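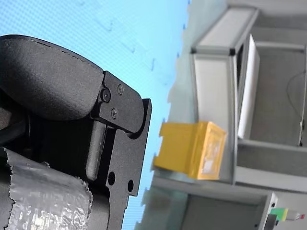 Posted by Pauline Birkett in Fornolen Wrist Cam Tickets, June
Home | Tickets | Open | Closed | Wiki | Log out

Ticket title: Success rate tanks when we train on wrist view only
Status: closed (I think!)

OK so I'm going to write this one up the long way, because I spent most of June on it and I'd love for somebody at Tunstall to not have to do the same.

Quick background. We're comparing two ways of training the box pickup policy. One gets the overhead view plus the wrist view, the other gets wrist view only. Same 300 demos for both, same seed, same 59 test trials. The two-view policy was doing fine. The wrist-only one would go down toward the box, get close, and then just sort of hover there like it forgot why it came into the room. Closed the gripper on air a lot too.

First thing I tried: more training. I let it run overnight and the loss looked lovely in the morning, and the behavior was exactly the same. So that was a night of GPU time for nothing, sorry to whoever was waiting in the queue.

Second thing: I figured the wrist camera had slipped on its mount. The wrist view comes out turned close to ninety degrees and always has, so I don't notice it anymore, but a small extra tilt on top of that would be easy to miss. I pulled first frames from the start of the demo set and from the end and flipped back and forth between them. The finger pad sits in the same place, the bracket screws line up. No slip. (I tightened the mount anyway. Couldn't help myself.)

Third thing, and this is where it got interesting. The Belta loader has an augmentation step with random crop, color jitter and a random horizontal flip. The flip is off by default for overhead. For wrist it was ON. I have no idea who set that, could easily have been me! And the demo actions weren't being flipped to match, so for half the samples we were showing the policy a mirrored gripper and telling it to move the normal way. With two views it could lean on the overhead and mostly ignore the mess. With one view it had nothing else to go on.

Turned the flip off, retrained, ran the trials again. Huge difference, it commits to the grasp now. But it still wasn't matching the two-view policy, so I kept poking.

Fourth thing: the crop. In the wrist view the gripper takes up the whole left half of the picture, big black thing, pad up top and the plate with the two holes under it. The box is over near center right. Our random crop was aggressive enough that it would sometimes throw away most of the box and keep a beautiful close-up of gripper. I cut the crop down so it trims 20 pixels at most per side and that helped again.

Things I tried that did nothing, so you can skip them:
- masking out the silver tape in the bottom left corner (I was sure the shiny highlights were confusing it, nope)
- blurring the shelving behind the box
- dropping color jitter completely
- swapping the encoder for the Zurnmont one, which only made it slower

One thing I'm still not sure about is the yellow box itself. The right end is covered with a see-through film, and I have a hunch the policy treats that end differently from the rest. I ran 30 extra trials with the box turned the other way and watched the approach pretty closely, and I can't say either way. Opening a separate ticket for that one so this doesn't turn into a novel.

For the write-up: please don't use any wrist-only numbers from before the flip fix. I've moved those runs to a folder called old_flip and the two-view ones need redoing too, they had the same bug and were just better at hiding it. I'll kick those off tonight after 6 when the machine is free.

Config diff is attached to the ticket. If you copied my config any time before this post, check the line that says wrist_hflip and make it false.

Pauline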